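Two-handed robot learns to handle soft packaging

Sep 7, 2021

Researchers at the Wirton lab have published a method that helps two robot arms work together on limp plastic bags, which change shape each time they are gripped. 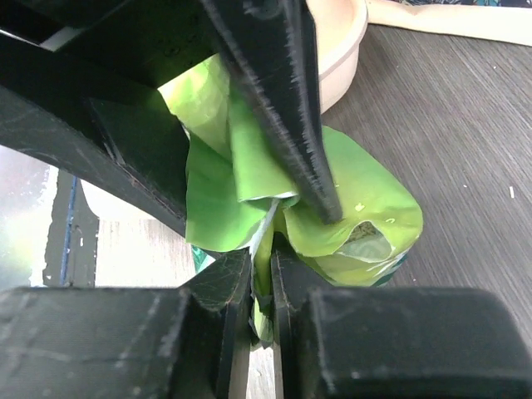 A green plastic bag held in the grippers during the Wirton work.

The method, named Fustham, was trained on 2,178 short recordings of people steering the arms by hand. It relies on small cameras near the fingertips and picks a new grip whenever the plastic shifts.

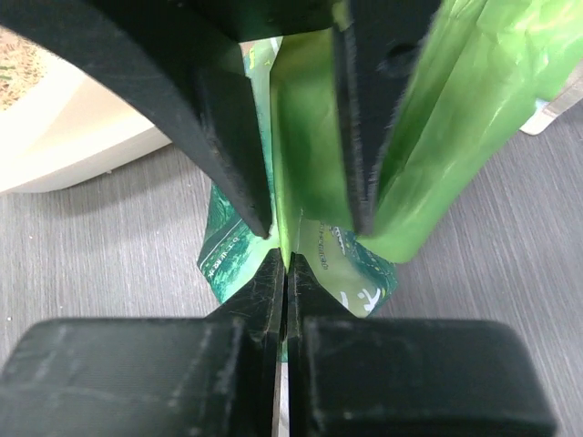

Lead author Saadet Özkan said the second arm matters most when a bag folds over on itself. In 50 trials with bags left out of the training, the arms lost their hold in seven. An earlier program lost it in 13.

Co-author Freya Whitlock said stiff foil bags are still a problem. The group plans to test those in April.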